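Rubber Bands

Chanida Chuensuk had written the method section before there was any method. It said that two arms would sort loose items from a table into two bins, that the items would be rubber bands and short lengths of cable, and that there would be 308 trials. She had picked the number because the grant paid for that many hours at the Hinelthorpe building and she didn't want to give any back.

By February she had run 25 fewer than that, and the result was bad in a way she couldn't explain.

The arms could pick up a band. They could pick up a cable. When a band lay across a cable, they picked up one or the other and left the rest, and the score went down. That part she had expected. What she hadn't expected was that the Lerkard policy, the old one, did better on the tangled tables than the Dasier policy, which had been trained on four times the data.

"Run it again," said Chantharasri, who was the head of the lab and said this about most things.

So she ran it again. She put the bands down and stepped back behind the line.
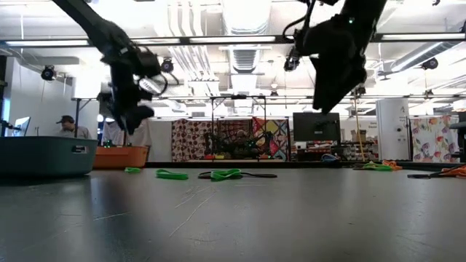 The table with the bands and cables laid out, both grippers above it.

She watched the arms and wrote in the notebook. Dasier was the faster of the two policies. It went straight down to whatever it had decided on and it didn't change its mind. Lerkard dithered. It would come down, stop a little above the table, go up again, and come down somewhere else. In the fall she had written "hesitation, fix" next to it, with a line under the second word.

At seven in the evening the floor got quiet. She ate crackers from the packet and played back the wrist video from both sets, one after the other, with the sound of the air ducts over her head.

It took her until the third tangled trial to see it. When Lerkard stopped and went up again, the wrist camera got a second look at the band from another side. Dasier only ever got the one look. On a table where nothing crossed, one look was enough. Where a band lay over a cable, it wasn't.

She played it back at half speed. Down, stop, up, down. She had spent two months trying to train that out.
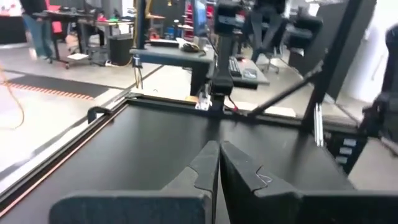 Wrist view, fingers nearly closed, the second arm at the far side of the table.

The test was easy to set up. She made Dasier stop and rise once before every grasp, whether it wanted to or not, and changed nothing else. Then she ran the 25 trials she still owed, all of them tangled. It was slow. The arms went down and came up like people who have forgotten what they walked into the kitchen for.

Dasier got 2 wrong.

She checked the log, then she checked that she had loaded the right log. She thought about the paper, which was due, and which said in its first paragraph that hesitation was a defect of the earlier system. She would have to take that out. She would have to take out most of page four as well.

Chantharasri was still in the office with the door open and his coat on.

"I ran it again," she said.

"And?"

"The pause is the good part."

He took one arm out of his coat, then the other, and moved a pile of folders off the spare chair.

"How many trials?"

"25. I'd like 100."

"You've used up the hours."

"I know," she said – and sat down, and opened the notebook to the page from the fall, where the line under the word was so heavy it had gone through to the other side.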